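Consumer Claims and Evidence
Handout 4: "Tested" kitchen products
Instructor: Beril Öztürkmen
Jan 14, 2019

Read this before the discussion section. Bring one product label from your own kitchen, and please don't bring one you already know is nonsense. The borderline cases are more use to us.

What a claim is made of

Last time we took apart the phrase "clinically proven." The kitchen aisle has its own version, which is "lab tested," and it is weaker than it sounds. Tested for what? Against what? A product can be tested and fail, and the box can still say tested. The word reports that somebody did something. It does not report a result.

Take the Gratano countertop line. The leaflet says its ovens "cook up to 34 percent faster." Faster than a full-size oven, says the footnote, starting from cold. Most of that gap is preheating a bigger box. Any small oven would get some of it, whoever made it. So the number may well be correct and still tell you very little about Gratano. 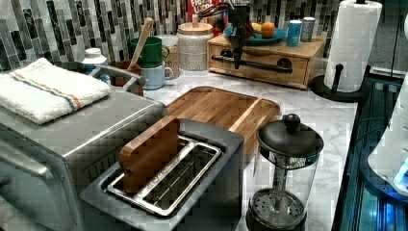

Watch the words "up to" as well. They set a ceiling and leave the floor open. If one trial in a batch came out at 34 percent and the rest came out at 2, the sentence on the leaflet would still be true. I have asked the company for the full set of trials. I got a coupon.

Surveys dressed as tests

Rarnex says that 1466 home cooks "preferred" its nonstick coating. I went looking for the questionnaire and found it in the back of a trade brochure. The cooks were people who had mailed in a warranty card, so every one of them had already bought the pan. They were asked to rate it. They were not given a second pan to compare it with, and I don't see how you prefer one thing out of one.

A large sample does not fix this. If you ask the wrong people, asking more of them gives you a steadier wrong answer. Students tend to be impressed by the size of the group and skip the question of how it was picked. Do it the other way around.

Cutting boards and germs

This is the topic I get the most mail about. For years the common advice was that plastic is safer than wood because it doesn't soak anything up. Then some people swung the other way and began saying that wood kills bacteria by itself. Both camps like a clean story, and I don't trust either one very far.

Before you accept a board claim, find out:
- whether the boards were new or already scarred by knives
- how they were washed, and by whom
- whether the count was taken at the surface or deeper down
- who paid

The Bremow booklet in your packet answers the first of these and none of the others. It used new boards only. Your board is not new.
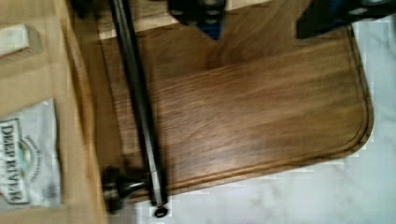 Who paid, and does it matter?

It matters, but it doesn't settle anything. The Hafþórsson report on dish brushes was paid for by a company that sells dish brushes, and it is still the best-documented piece in the packet. The methods are spelled out, the raw counts are in the back, and one of the company's own brushes did badly. Compare that with the unsigned web article on page 2, which has no sponsor and no data either.

Being suspicious of everything is lazy too. If you write "they're just trying to sell something" in the margin and stop there, I will hand it back.

For section

Pick one claim from the packet. Write down the exact wording, then the smallest result that would make that wording true. Then say what you would need to see to believe the thing the seller wants you to believe. One page, typed. The longer paper on survey samples is due in February, and the packet readings for it are already on reserve.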